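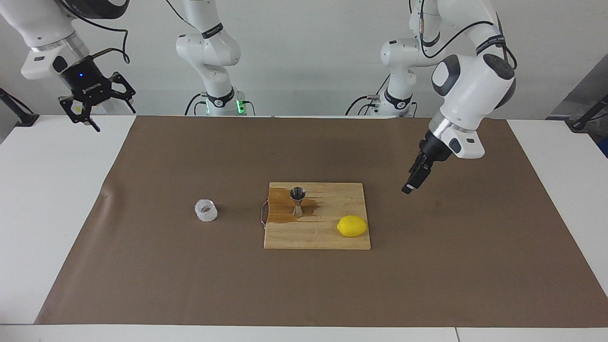
Brown paper covering a tabletop.

Brown Paper and Other Green Promises: Your Questions

By Nele Bosman
April 2, 2020
Reading time: 6 minutes

Is brown paper better for the planet than white paper?

Sometimes. Brown paper usually skips the bleaching step, and that saves some chemicals and water. But brown is also a color, and a sheet can be dyed to look the way shoppers think honest paper looks. If a seller tells you the paper is unbleached, fine. If all they tell you is that it looks natural, they've told you nothing.

Does brown mean recycled?

No. Plenty of brown paper is made from new wood fiber, especially the strong kind used for bags and wrapping. Look for a percentage and for the words "post-consumer." Without those, "made with recycled content" can mean trimmings swept up from the mill floor and put back in the vat, which mills have always done to save money.

My Plumora mailers say "compostable." Can I put them in my backyard pile?

I tried. I buried six of them last August and dug them up this spring. The paper outside was gone. The thin lining inside was still there, and I could read the print on it. When I wrote to Plumora I was told the mailers are meant for an industrial site, which runs a lot hotter than my heap. There is no such site near Skurnholm. The word on the front of the pack is large and the part about industrial sites is under the flap.

Is paper packaging always better than plastic?

I wish I could say yes. Paper weighs more, takes more water to make, and often gets used once. A plastic bag you keep for years may come out ahead of a paper one you throw out the same day. Litter is where paper has the clear edge, as it breaks down and plastic mostly doesn't. Anyone who gives you a one-word answer to this is probably selling one or the other.

What about "tree-saving" claims?

Weltport, which ships a lot of what I order, prints "This year we saved 3,897 trees" on its boxes. I asked what size of tree, and compared with what. The reply ran to two paragraphs and answered neither. Compared with last year? Compared with a box twice as thick that they were never going to use? A number that exact ought to come with some working, and I'd take a smaller one that did.

Do the little leaf logos mean anything?

A few do. Some belong to outside groups that check where the wood came from and can tell you which mill they looked at. Many others are drawings. Search for the name on the logo — if the only place it turns up is the company's own site, treat it as decoration.

Can I recycle brown paper with tape on it?

A little tape is usually fine at the sorting plant, but rules differ from town to town, so check yours. Pull off what comes away easily. Paper soaked in grease or paint should stay out of the bin. Shiny or waxy paper is harder to judge. Try tearing it, and if you see a film stretching at the edge, there's plastic in it.

Is it worth paying more for the "eco" roll?

Compare the length before you compare the price. The Fukuda plain roll I buy is 172 feet long. The green-label roll beside it on the shelf was 59 feet and cost more. Both said unbleached. I could find no other difference in the small print, and I read all of it in the aisle.

So what do you do yourself?

I save the paper that comes in parcels, flatten it, and use it again until it gives out. It lines drawers, covers the table for messy jobs, and wraps gifts for people who don't mind creases. When it's too torn for that, clean pieces go in the recycling and damp ones go on the compost — minus the tape.

Do companies pay you to write this?

No. Plumora offered me a free case of mailers after the compost question. I said no thanks, as I still have the linings from the first lot.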